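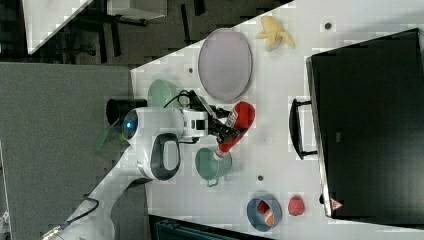 FOR IMMEDIATE RELEASE

Skava Opens Saturday Table-Clearing Class for Households That Have Given Up

JONDIDERO - Skava, the home skills school on Shboul Street, will begin teaching adults to clear a table this Saturday. Enrollment stands at 423, which says something about the tables of Jondidero.

The class is called Ploramora and runs 13 weeks. Students start with a table in its natural state: mugs on their sides, a bowl tipped over with food still in it, a peeled banana that somebody meant to come back for. Mugs are dealt with first. Bottles get a week to themselves, as they roll.

"People tell us they already know how to do this," the school said in a statement. "We have been to their homes."

Fruit is covered in week six. Oval plates, which fit in no known cupboard, are left until week nine.

The fee is $400, or $900 for a family of any size. Teenagers may attend free if they come willingly, and the school does not expect this to affect its budget.

Classes meet at 10 a.m. Places remain in the late group. Sign up at the Skava front desk, behind the mugs.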